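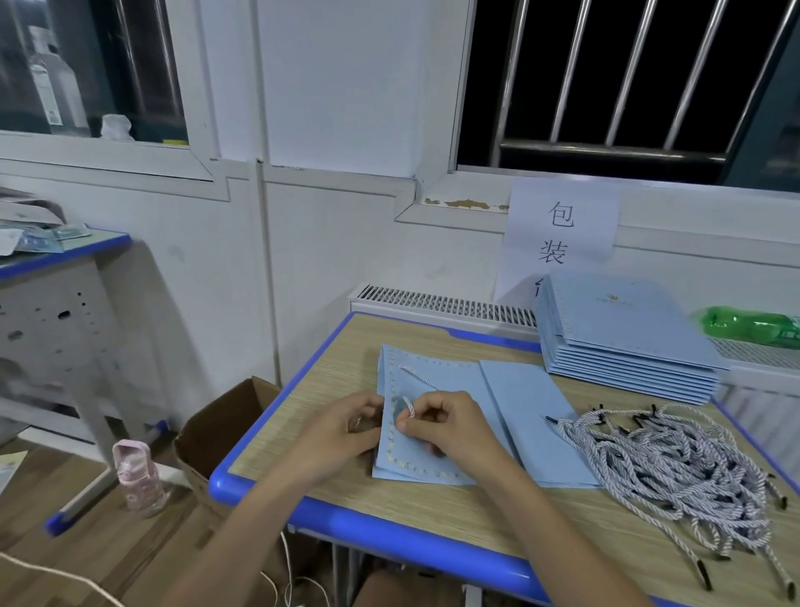

Fig. 1. Cord going through a punched hole by hand, the job the cell is meant to take over.

Unit 4: Setting up the cord-threading cell (Rutance line)
Notes: R. Weidemann

Before you power up, thread 20 bags yourself. You will be slower than you expect and kinder to the machine afterward.

Setup order
1. Clamp the panel flat. Your left hand did this without being asked. The cell needs telling.
2. Teach the hole position, then the grip point, close behind the black tip. Grip too far back and the cord droops.
3. Run at low speed. Save as program 121.
4. Comb out the cord pile before loading. The feeder has no opinion on knots and will pull until something gives.

Care: wipe the finger pads every 245 bags. Paper dust is their natural enemy. Log any misfeeds on the Stodbridge sheet, in handwriting.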